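Weighing Fruit on a Saturday

2023-10-14

I have been making small-batch preserves for five years and for most of that time I bought fruit by the piece. Six lemons, four apples, whatever the recipe said. Then in September I made the same lemon curd twice in one week and got two different results. The first was fine. The second was so sour that my neighbor Beril Sarıgül, who will eat almost anything on toast, gave the jar back.

So now I weigh things. I started with the lemons because they vary the most. Two that look alike at the store can be 50 grams apart, and a thick peel makes it worse. You pay for a big lemon and get mostly pith.

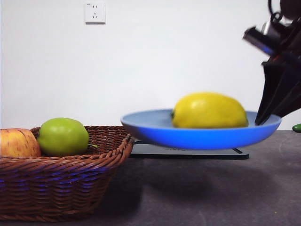
I set the scale to zero with the dish already on it, then put the fruit in. Lemons roll, and a dish with any kind of lip keeps them off the floor. I used to put them straight on the scale and chased more than one across the kitchen.

Apples are easier. I buy mine from the Kassab stand on Marberg Street, usually a mix of green and red. The green ones go into the lemon and apple jelly for pectin, and the red ones mostly get eaten before I get to them. For the jelly I want 300 grams of apple, cores and all, for each big lemon. Oldřich Mikuš gave me that recipe on the back of a parking receipt and it had no sugar amount on it. I called him and he said "enough." I have settled on 60 grams of sugar for every 100 ml of strained juice, and it sets every time.

The fruit lives in a woven basket on the table. I tried the fridge drawer, but I forget about anything I can't see, and cold lemons don't give up their juice as well. A basket lets the air through too. I check the bottom layer every few days - one soft apple will spoil the ones next to it.
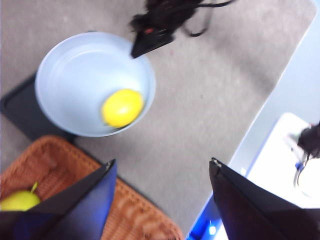

Lemon-shaped fruit in the blue bowl.

After weighing, I write the number on a strip of tape and stick it inside the cupboard door. I meant to keep a notebook but the tape is closer. When the batch is done I add a word or two, such as "too thin" or "good, less zest."

The next batch is the jelly again, with a bit of ginger this time. I still need to pick up lids, and the store was out of the small size when I went by yesterday.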